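Minutes of the Drudum Tea Table Group, August 2020

Present: Ruairi MacBrayne (chairing), Darcy Paquette, Rafsan Marikar, Satish Joseph and me, Anderson Figueiredo, taking the notes. No apologies, for once!

I'm on minutes again as Darcy did the last lot and says her wrist hasn't recovered. If I've got anything down wrong, shout and I'll put it right before these go up on the noticeboard.

1. Last minutes

Agreed, with one correction. It was Satish who offered to take the old tablecloths home, and not Rafsan. Rafsan would like it known that he has never had the tablecloths. Satish does have them, they've been washed, and he'll bring them back when he can remember which bag they're in.

2. The drinks table

This took up most of the evening, so get comfortable.

We'd all agreed last time that the long table in the big room was too crowded and that people were queueing across the doorway to get a squash. Ruairi suggested we try the white table against the back wall in the small room, and keep it for cold drinks and nothing else. We went through there for this part of the meeting so we could talk about it with the thing in front of us, which I think we should do more often (we'd have saved ourselves the entire coat rack discussion).

Darcy had brought a few of the new plastic cups, and we had a go at where things might stand. Her idea is cups along the back by the wall, bottles nearer the front, and plenty of bare table in between so people have somewhere to put a cup down while they pour.

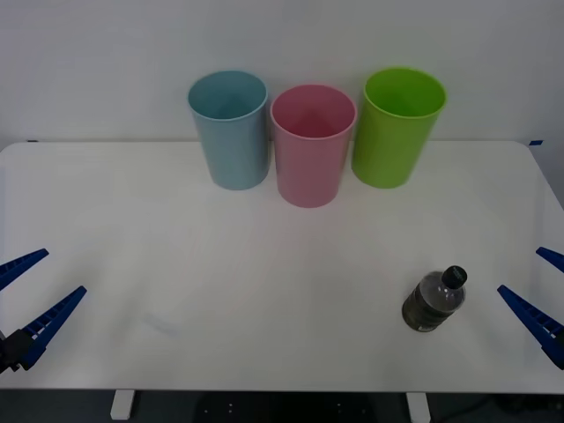

The blue, pink and green cups along the back of the table, with a bottle lying at the front.

Rafsan thought the cups were too far back for smaller children, who'll end up leaning over the drinks with their sleeves. Darcy said that was partly what she was after, as small children helping themselves is how we came to be mopping at the spring social. There was a bit of to and fro on this. Where we got to is that an adult pours for anybody under school age, and the cups stay at the back.

Satish said bottles need to stand up. He was quite firm about it. One on its side will be on the floor as soon as somebody nudges the table, and a dark drink on that floor is no joke. We all agreed, so that's a rule now: bottles upright, caps on between pourings.

He also asked whether we could put a cloth down, since he has them all. Ruairi would sooner keep the table bare because it wipes clean in seconds and you can see straight away if something's been spilt. I'm with Ruairi. Cloths go on the food table only.

Agreed: the white table in the small room becomes the drinks table from the next social. Darcy to do a little sign for the door.

3. Cups

We're giving up paper cups. I know we've said that before, but this time we've really bought something. Darcy ordered 100 plastic tumblers from Dreraslow and they've all come. They're nice, too – plain colours, matt, they narrow towards the bottom and they feel sturdy in the hand. We passed them round and everybody approved, even Ruairi, who'd wanted to carry on with paper.

The colours caused more chat than you'd think. Rafsan wondered if we could use them to keep track of who's drinking what, so blue for water, pink for squash, green for anything fizzy. It sounded brilliant for a minute or so. Then Satish asked what happens when a child wants water in a pink cup, and I have two daughters, so I could tell him exactly what happens. We're leaving people to pick whatever colour they fancy.

What we do want is for everyone to hang on to the same cup all evening. Darcy suggested a marker pen and a strip of masking tape on the side, name on the tape, tape off before washing. I said tape leaves a gummy line on plastic, and she said not if it comes off the same night. We'll try it on a handful first and have a look at them afterwards.

Ruairi asked about storage. Stacked, they'll go in the tall cupboard where the paper ones were, on the middle shelf. Please don't stack them while they're damp! We did that with the old beakers and it took two of us and a sink of hot water to get them apart.

Agreed: keep the new cups, any colour for anybody, tape to be tested by Darcy.

4. Washing up

The downside of proper cups is that somebody has to wash them. We had a frank talk about this as it has mostly been Satish, and he's too polite to complain, so I'm complaining for him.

From now on there'll be a pair on washing up at each social, one to wash and one to dry, and the list goes on the inside of the kitchen door. Rafsan and I are down for the next one. Swaps are fine so long as you cross your name out and write the other person's in, legibly please.

Cups get a proper wash in hot soapy water, inside and rim, then a rinse, then upside down on the rack. Have a look inside each one as you go. A quick glance from the top is enough to spot a bit of lemon or a mark on the side that wants another rub. 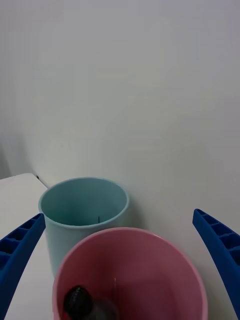
If you find a mark that won't shift, or anything that could be a crack, put that cup on the windowsill and don't put it back with the others. Darcy will go through the windowsill ones after each social and decide. She's hoping there won't be many, and she did say that scratches are only scratches and we aren't to get fussy.

Tea towels: we haven't got enough. Ruairi has a drawer full at home that he says he'll never get through. Accepted with thanks.

5. Which drinks to buy

Rafsan has been looking into this and had a sheet of paper with him. At the moment we buy whatever's near the till on the way over, and we end up with far too much cola and nothing for the people who don't want sugar.

He proposes orange squash, blackcurrant squash, one fizzy drink, a bottled cold tea and a couple of jugs of tap water with ice. Satish isn't convinced about the cold tea. He says it looks like pond water and children won't touch it. Darcy said good, then there'll be some left for her. We're getting the tea, but only a few bottles of it, and we'll see whether they go.

Gekerari on the corner will do us sale or return on unopened bottles if we order ahead, which is very decent of them. Rafsan to place the order. Anything opened gets finished on the night or goes home with somebody, as last year we found half a bottle of something at the back of the cupboard and I still think about it.

6. Money

Short one. We've got £66 in the tin, counted by Ruairi and me with everyone watching. The cups are already paid for. The drinks order comes out of the tin and Rafsan will keep the receipt.

Darcy asked if we ought to put a saucer out for donations on the drinks table. Opinions were split. Ruairi doesn't like people feeling they must pay for a glass of water, and I can see that, but we do have to buy the squash with something. We settled on having the saucer by the front door instead, with the raffle, where people have their purses out anyway.

7. The small room generally

While we were in there we had a look round. The walls are in good shape, nice and clean, and it's a much brighter room than any of us remembered. With a white wall and a white table you do notice every drip, mind you, so a cloth and a bottle of spray should live in there. I'll see to that.

Satish wondered about moving the table away from the wall so people could get at both sides. We didn't fancy it. It's steadier where it is and we'd lose the walking space. Leave it be for now and look at it again if the queue gets silly.

Ruairi would like some sort of picture up. Darcy's neighbour paints, and there may be something going spare. No decision – bring ideas.

8. Harvest tea in October

We're only at the talking stage. Rafsan would like to do a hot drink as well as the cold ones, spiced apple or something along those lines. The new tumblers aren't for hot drinks as far as any of us know, so it would mean getting the mugs down, and that means the stepladder, and that means Ruairi. He's willing.

Satish has had an email from Intarasuk, the cookery class that meets upstairs, asking if they might bring some food down and share the tea with us. Everybody was very keen! Their noodles at the last open evening were gone before I'd got my coat off. Satish will write back and say yes please, and ask what they'd like on the table and whether they need plates from us.

9. Anything else

Darcy has found a child's blue cardigan with wooden buttons. It's on the hook by the kitchen.

The kitchen tap is dripping again. Ruairi has tightened it and it's still dripping. I'll ring the plumber.

Rafsan asked if meetings could finish a bit earlier. We all said yes and then talked for another twenty minutes.

Who's doing what

Darcy: sign for the small room, tape test, windowsill cups
Rafsan: drinks order with Gekerari, receipt to me
Satish: reply to Intarasuk, tablecloths back
Ruairi: tea towels, mugs down from the top cupboard before the harvest tea
Anderson: spray and cloth, washing-up list, plumber

Next meeting after the social, same place. Satish is bringing biscuits.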